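4.2 Set order and the sense of an evening

Running orders are where the Skatora quartet gets really exciting to study. Across the 39 sets we transcribed, the group opened with a ballad on 8 occasions, and each time the second tune came in at more than twice the tempo. Swanepoel, the long modal piece that closes their first record, turned up in every possible position, and it changes character wonderfully as it moves. Played early, it is spacious and almost shy — the bass leaves whole bars open. Played last, it runs on for chorus after chorus and the drummer hardly lets the cymbals settle.

We marked each tune for tempo, key and length of solo, then compared neighbouring pairs. Of the 130 pairs in the collection, 75 shared a key or sat a fourth apart, which gives even the wildest sets a pull you can hear from the back of the room.

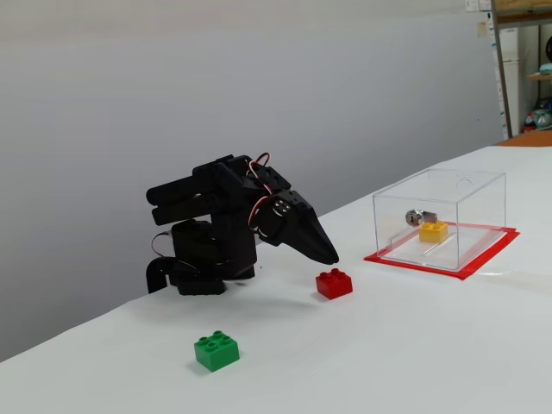
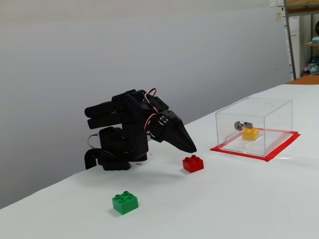
Figure 3. Black arm or hand mechanism with red and white servo wires, on a white surface (both views).

Gerrit Zulu, commenting on an earlier draft, felt that we had leaned too hard on key. To his ear the joins in these sets are made by the drums, and he pointed to the change from Flater into Zarkier, where the keys are far apart and the ride pattern carries straight over. It is a lovely catch, and listening again we agree with him about that pair. The same carried-over pattern appears in two of the May sets, once under a piano introduction so quiet that we had missed it.

We have therefore added a fourth marking, for rhythm held across the gap between tunes. It is harder to judge than key, as applause often covers the first few bars, and the two of us who did the listening disagreed most often on the slower pieces.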